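Section 4. Storing the Dice

This section applies to the dice and clear container supplied with the Thevar table game set. It covers the table, the placing of the dice in the container, and the checks to be carried out before the set is returned to the shelf. Scoring is covered in the Dikitz rule booklet and is not repeated in this guide.
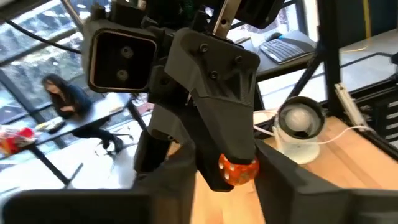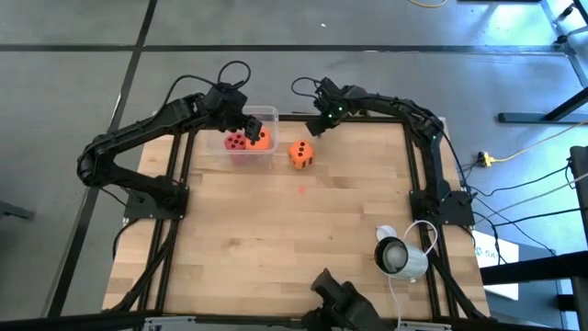 An orange die at the wooden table. The second picture also shows the clear container, with a red die and another orange die already inside.

4.1 Preparing the Table

1. Clear score sheets, pencils and drinks from the tabletop.

2. Wipe the wood with a dry cloth, following the direction of the planks. A damp cloth may be used for sticky marks, provided the surface is dried before the dice are set down again.

3. Place the container flat on the wood with its open side up. Leave a hand's width between the container and the nearest edge of the table.

4. Set the dice beside the container. They may rest on any face.

Note: The container is clear so that the dice can be seen from the side. Labels should be placed on the storage tray and never on the container walls.

CAUTION: Small parts. Keep loose dice away from children under three years of age and from pets.

4.2 Placing the Dice in the Container

1. Begin with the red die. Lift it by two opposite sides and lower it into the left half of the container.

2. Place an orange die to the right of the red one. The dice may touch, but one should not be resting on top of the other.

3. Add any orange die still on the table. If it does not lie flat, move the others toward the walls until it does.

4. Look through the side of the container and confirm that each die is sitting on a full face. A die left leaning on an edge will shift when the container is carried.

Do not drop or throw the dice into the container. Worn corners affect the roll – and a die with a damaged corner must be taken out of play.

Note: The side showing on top has no importance in storage. Players who have paused a game should write down the last roll before beginning step 1.

4.3 Cleaning

Clean the dice after every 30 games, or sooner if the pips are hard to read.

1. Pour 300 ml of lukewarm water into a bowl and add one drop of dish soap.

2. Dampen a soft cloth in the bowl and wring it out well. Wipe each face of the die in turn. Do not soak the dice.

3. Leave the dice on a towel until they are fully dry.

4. Rinse the container under the tap and dry the inside corners with a clean cloth.

CAUTION: Do not use alcohol, bleach or abrasive pads. Frosting on the container walls cannot be polished out.

4.4 Returning the Set to the Shelf

1. Carry the container with both hands, keeping it level.

2. Place it in the Tronmont storage tray that bears the same number as the score pad. Trays are numbered from 1 to 64.

3. Enter the tray number and your initials on the shelf card.

If a die is missing, check the floor beneath the table first, then mark the shelf card "incomplete" and leave the tray in its place. Replacement dice are requested on the Zakico order form. State the color required – red or orange – and attach the shelf card.

Questions about this section should be addressed to In-ho Ha, Game Room Supplies.

Section revised Saturday, July 14, 2018.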